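Home Baking Basics, Session 4: Getting to Know Your Oven's Heat

Welcome back, everyone, and thank you for the lovely rolls you brought on Friday (I ate more than my share!). Tonight we leave dough behind for a while and talk about heat, and why a recipe that browns beautifully in your sister's kitchen can come out pale in yours.

Heat reaches your food by radiation from the elements and by moving air. In a small countertop oven the elements sit close to the food, so the tops color quickly – sometimes well before the middle is done.

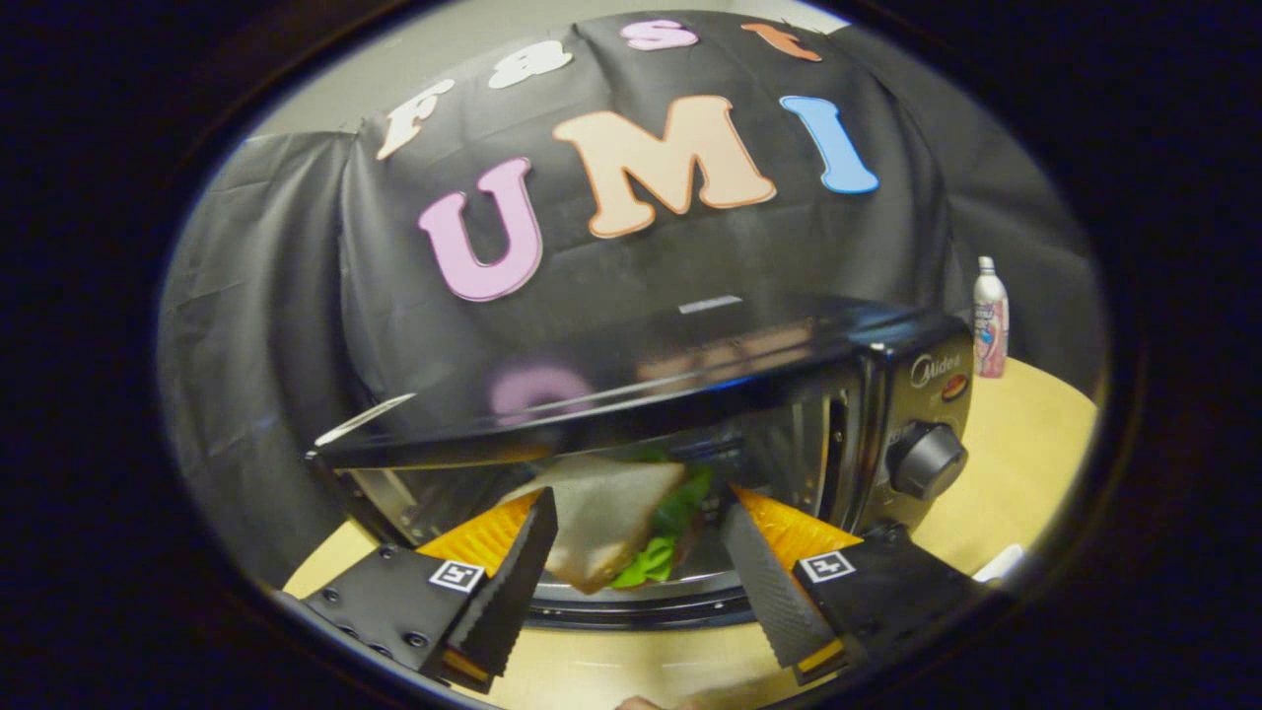

Rekha Kaushik wrote on last term's sheet that her muffins only came right once she moved the rack down a notch and laid foil over them for the last few minutes, and that she wished she had tried it sooner.

I'd second that warmly. Please do buy a little oven thermometer too, and give your oven a good long preheat before you trust any reading. Mine runs about 25 degrees cool, bless it, and I have simply learned to turn it up.
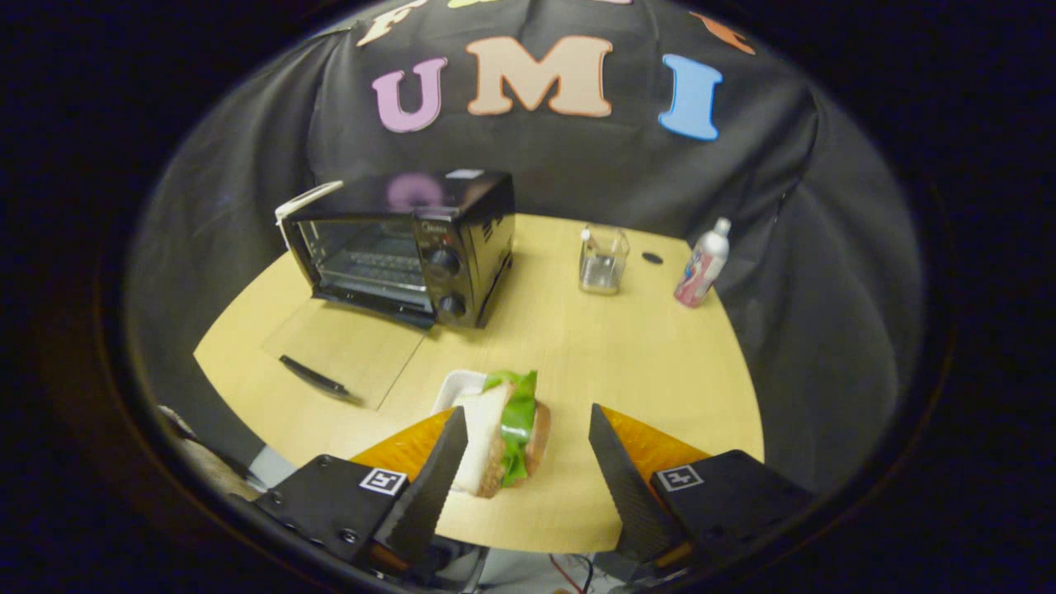 Once you know how far off your oven runs, write the number on a card and keep it with your recipes. Then try the toast test at home: cover the rack with plain white bread, toast until the first slice colors, and sketch where the dark patches fall. Bring your sketch next time, and a slice or two if they travel well.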